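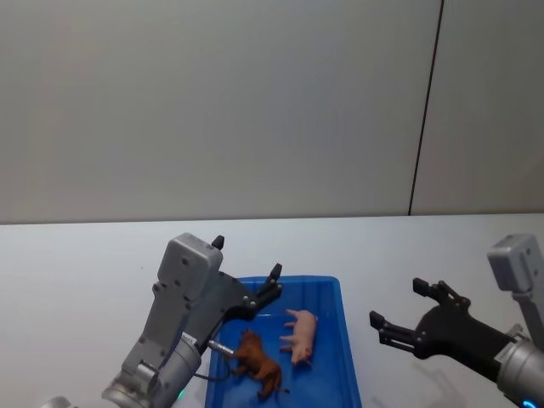

Two Arms, One Tray, and a Few Doubts

Workshop newsletter, April 26, 2021

Those of you who come in by the side door have been walking past the two-arm bench since winter, and several of you have asked when it will do something useful. I was asked to write it up for this issue because, as Kirsty Geddes put it, I am the member least likely to oversell it. I accept the job on those terms.

The project is called Juketach. Wenceslao Sandoval named it and has declined to say what it means. The aim is simple to state. A tray of farm animals goes on the table, and the arms take the animals out and put them back without a person touching anything. A brown four-legged one and a pink pig are the current test subjects. A toddler could clear that tray in the time it takes me to type this sentence, and would probably enjoy it more.

I don't say that to be mean. I have been a member here long enough to remember the automatic seed sower (never sowed), the self-leveling router table (leveled itself once, on the floor), and my own attempt at a motorized blind, which Marjorie Rudd still brings up. Projects with motors in them get a lot of goodwill at the start and very few questions. So I spent three evenings at the bench and asked some.

My first question was why there are two arms. For picking a plastic pig out of a blue tray, one seems like plenty. Wenceslao's answer is that one arm can work inside the tray while the other waits out on the table, and later on they will pass things across. "Later on" came up often that evening. At present the handover is done by putting the animal down and letting the second gripper go find it, and I would call that sharing a table.

My second question was money. The build has cost the members' fund $1,262 so far, not counting the arms, which Wenceslao bought himself. The biggest single piece of that was $736 for the bench, the smooth white top and the wall panels behind it. I thought that was steep for a table and I still do. The argument for it is that a plain background makes the animals easier for the software to find. Fair enough, but I would like someone to try it on a scratched bench with a mug and a roll of tape on it, like every other bench in this building. If it only works on a bare white table, we should say so when we show it to visitors.

Now for results. Tia Heywood kept the log, and she kept it properly, which I appreciated. Over the three evenings the arms made 56 attempts at lifting an animal out of the tray. Her rule was that a lift counts only if the animal ends up outside the rim and nobody has nudged it. We argued over what to do with the pig that was lifted cleanly and then flung, and it went down as a failure. I won't print a success rate here. The log is in the binder by the bench, and I would sooner people read the notes next to each attempt than carry a percentage around the building. I'll only say that the good runs mostly had the animals well apart, and the bad ones mostly had them close together or up against a side of the tray.

Animals lying on their sides were another sore point. Standing up, a toy pig gives the fingers a nice solid body to close on. Lying down it has legs poking out one way and a round back the other, and the grippers on this build are the parallel kind, two black fingers that open and close and do nothing cleverer than that. The brown one has a glossy finish and I suspect it of being slippery. Wenceslao suspects the finger pads. We have not settled it, and a strip of rubber would probably tell us.

I also raised the matter of software. The program that chooses where to grip is one Wenceslao calls Diretti, and only he knows how to start it. On my second evening he was late, and Tia and I sat for a good while with two powered arms and no idea what to type. Mervyn Blackburn came over and suggested turning it off and on. We did not, since the arms sag when the power goes – there's a note taped to the switch about it – and neither of us wanted to be the one holding them up. A page of written instructions would cost nothing. I have asked for it by the end of May.

To be fair to the thing, some of it is good work. The cables are tidier than they were in the winter. The arms move slowly enough that I was never worried about my hands, and both of them stop when the red button is pressed; I pressed it more often than I needed to. There was one lift on the last evening, the brown animal, from an awkward angle, that I would have bet money against. I did not say so at the time.

What I would like before any more is spent: the written page of instructions, the messy bench test, and a run with animals the program has not met. Marjorie has offered a bag of 5 from her grandson's toy box, provided they all come back with their ears on.

If you want to watch, the bench is usually running after seven. Please keep coats and bags off the white table, and put the animals back in the tray when you're done looking at them. Notes and objections go in the back of the binder. There's plenty of room, as so far the only handwriting in there is mine.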